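Postdoctoral Researcher in Gut Immunology (full time, 4 years)

The Gallardo Laboratory at the Hanley Institute is looking for a postdoctoral researcher to join our group from September. We study how the immune system of the intestine learns to tolerate food proteins, and why this tolerance is lost in some adults who ate the same food without problems for many years.

Our work is based on the Wusto cohort, which includes 2,000 adults from the region. From 1,525 of them we have blood samples taken at two visits, together with a detailed food diary. The new colleague will work mainly with these samples and will study regulatory T cells that respond to proteins from wheat, milk and peanut.

Your tasks
Isolate and culture T cells from frozen blood samples
Plan and carry out flow cytometry experiments, and analyze the data
Compare the cell results with the food diaries, together with our statistician
Write papers and present the results at meetings
Help to supervise one doctoral student 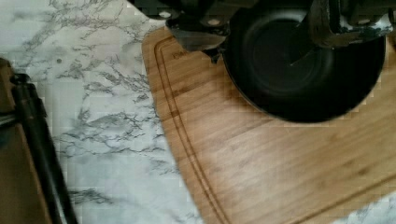
Bamboo cutting board on a marble countertop.

Your profile
You have a doctoral degree in immunology, cell biology or a near field, or you will receive it before the starting date. You have good practical experience with human primary cells and with flow cytometry of at least 12 colors. Knowledge of R is required. Experience with single-cell sequencing is welcome, but we can also teach it. The working language of the group is English, and you do not need to speak it perfectly.

We offer
The position is funded for 4 years by the Funitz program, with a first contract of two years and an extension after a positive evaluation. Every year you receive 2,000 dollars for courses and travel. The group has nine members at present. Part-time work at 80 percent can be discussed, and the institute helps with visa questions and with finding an apartment.

How to apply
Please send one PDF file with a letter of no more than two pages, your CV, a list of publications and the contact details of two referees. In the letter, please describe one experiment which did not work and what you did next. Applications must reach us by 30th June. Interviews will be held online, and travel costs for a later visit to the laboratory are paid by us.

Questions about the project can be directed to Dr. Saodah Sutanto, group leader.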